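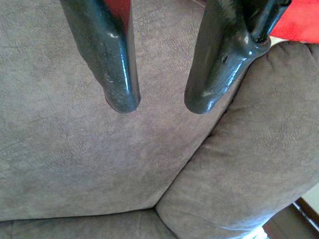 I've been putting together the Elari home recording kit for a while now, and it does one job: it lets you drive two arms through a household chore and saves every run as an example your model can learn from. You get a head view, a wrist view from each arm, and the joint positions, all on one clock. The fingers are the blunt, rounded kind, and yes, they pick up scuffs (mine have plenty of pale chips in the dark coating by now), but a rounded tip is what I want that close to a sofa cushion. They're sold separately as the Drilden pair, so swap them whenever you like!

**What you get**

- Two arms with grippers, cables included
- One head camera and two wrist cameras
- Four spare fingers
- The Skaltero recorder, already set up on a small computer

Setup takes me 18 minutes if I'm not talking to anyone. You park the base, run the camera check, and then record a short stretch with the arms out of view so you have the bare room on file too.

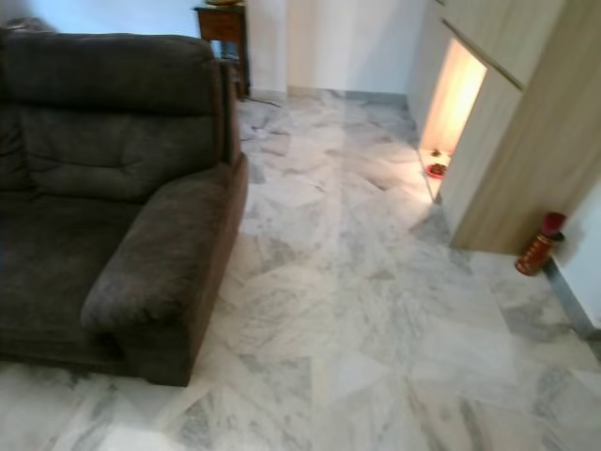
The recorder starts and stops with a foot pedal, so your hands stay on the leader arms the whole time. Tap once to begin, tap again to end, hold it down to throw the run away. I throw away a lot of runs - a fumble at the start is fine if you recover, but a run where I forgot what I was doing helps no one. Each saved run gets a plain text note, and you can type whatever you want in it. Mehrangiz Kordestani tested the early version for me and asked for a field where you say which room you're in, so that's in there now.
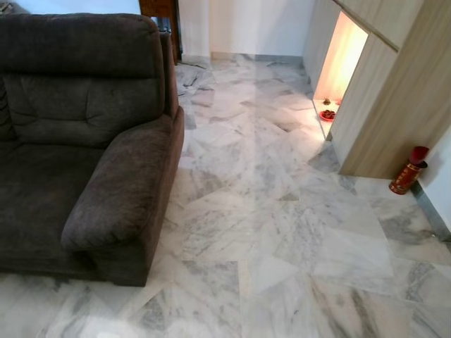
Files come out as ordinary video plus one table of numbers per run, and you can read them without my software. The starter set that ships with the kit is called Ranjbar and has 518 runs of cloth handling, mostly picking up, spreading and folding. Pejman Bakhtiari went through the labels with me, and we pulled the ones where we couldn't agree on when the grasp began.

Cloth is where two arms really earn their space. One gripper takes a top corner, the other takes the opposite one, and you hold the top edge fairly taut while the rest hangs in folds. Go slow there! Jerky pulls show up in the joint data, and your model will happily copy them.
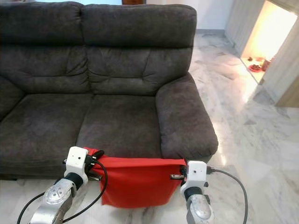
## Before you order

The base needs a flat floor and a bit of room to turn. Polished stone is fine, thick rugs are not. Watch the arm cables when you work low, as they loop out in front and can drape over whatever you're holding. I leave mine that way, but there's a clip in the box if you'd like them tucked in.

Kits go out in batches of 10, and the next batch ships in September. If you only want the recorder, write to me and tell me which arms you have.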